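Oltley packaging firm to end use of plastic-lined board

March 8, 2022

Pluvix, the packaging converter based in Oltley, will stop buying plastic-lined cartonboard by the end of December and move its remaining lines to a water-based barrier coating supplied by Koskela. The change affects folding cartons sold to garden, hardware and dry food customers. Corrugated transit cases are not included.

The coating, sold under the name Alutine, is applied to the board as a dispersion and dried in line before cutting and creasing. According to Pluvix it adds five grams per square metre to the sheet, against 16 grams for the polyethylene film it replaces. Coated board can go into the ordinary paper and card collection, while lined board has to be sorted out and is usually burned.

Trials began on the smaller of the two presses at the Oltley works last year. Early batches cracked along the crease when folded by machine, which let moisture into the exposed fibre. The creasing rules were widened and the dryer temperature was lowered, and the firm says 73 per cent of its carton designs now pass its own fold test without any alteration to the cutting die. The others, mostly deep cartons with glued corners, will need new tooling.

Nilmini Selvanayagam, technical manager at Pluvix, said the crease had been the main difficulty throughout. "A flat sheet will pass nearly any moisture test you give it," she said. "Fold it, open it and fold it again, and you get a different set of results. We were writing specifications for flat sheets and our customers were using boxes."

Dark printed board remains a separate question. Solid black and navy finishes need a heavier ink film, and the coating takes longer to dry over it. Line speed for these jobs has been cut to 200 sheets a minute while a revised dryer section is on order. White fibre showing at the folds is also easier to see on a dark carton, although Ms Selvanayagam said this was a matter of appearance and had no bearing on the moisture barrier. 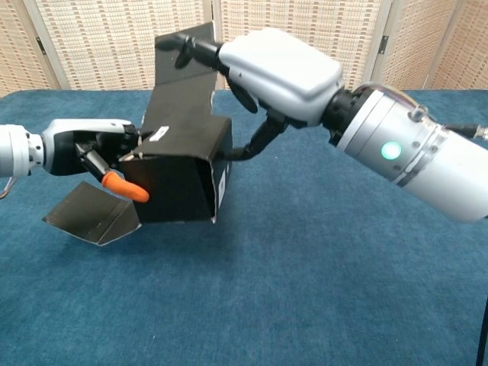 An opened black cardboard box, with wear visible along the folds.

Prices for standard cartons will be held until the changeover is complete. Customers with glued-corner designs will be contacted separately about tooling, and Pluvix said it would meet half the cost of a replacement die where the existing one is less than two years old. Stocks of lined board already at the works will be used up on current orders.

Koskela will supply the coating in bulk tanks — the trial material came in drums — and a storage area is being built beside the goods entrance. No change to shift patterns is planned.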